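Neighborhood Fruit Share: progress report for the spring period
Prepared by Menaka Siddiqui for the Dissanayake Fund

First of all, thank you, and thank you again for being so patient with us over the winter, when there was more paperwork than fruit. I'm glad to say that March made up for it. The Kiteo Street pantry is now giving out fresh fruit on every opening day, and the families who come through have been lovely about telling us what they like and what they would rather leave on the shelf (grapefruit, I'm sorry to report, is a hard sell).

Your grant paid for two things this period: the fruit itself, and the sorting shifts that let us pass it along while it is still good. We handed out 523 bags between the start of the grant and the end of March. Citrus made up most of it, as it always does at this time of year, with tomatoes coming in whenever our wholesaler, Vivelar, had extra cases to let go at a low price.

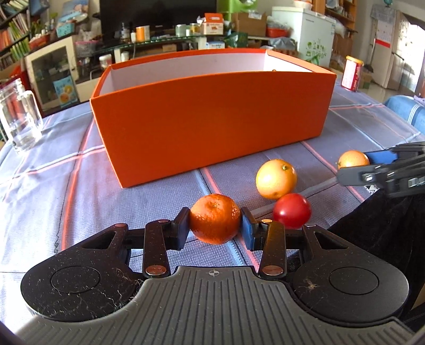

How do families sign up for a bag?
They give a first name and the number of people in the household at the front desk, and they can take a bag home the same day. We don't ask for proof of income, and we would like to keep it that way.

The home delivery side has been slower, and I want to be open with you about that. We had planned on 15 households by now and we are at 11. Two of our drivers moved away within a month of each other, and finding people who are free in the early afternoon has been harder than I expected. Sterovon, the garage on the corner, has kindly offered us the use of a van, and we are sorting out the insurance now. I had hoped to have that settled before writing to you, but the forms went back twice!

We also started a small recipe sheet, which goes into each bag. The first one was a marmalade that used far too much sugar for some of our older folks, and we heard about it. The second was an orange and carrot salad, and people have been asking for extra copies to send to their sisters and cousins.

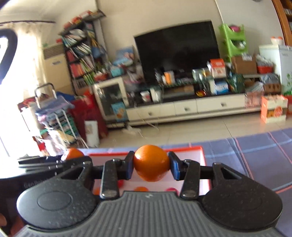 What happens to fruit that is too soft to give away?
The kitchen at the senior lunch program takes it for juice and baking, and anything past that goes to the compost bins behind the community garden.

For the next period we'd like to move a little of the printing money over to fuel, if that is all right with you. The budget sheet shows the change on the second page, and the total stays the same. I'd also love for you to come by one morning around ten, when the bags are going out and the coffee is on.

With warm thanks,
Menaka Siddiqui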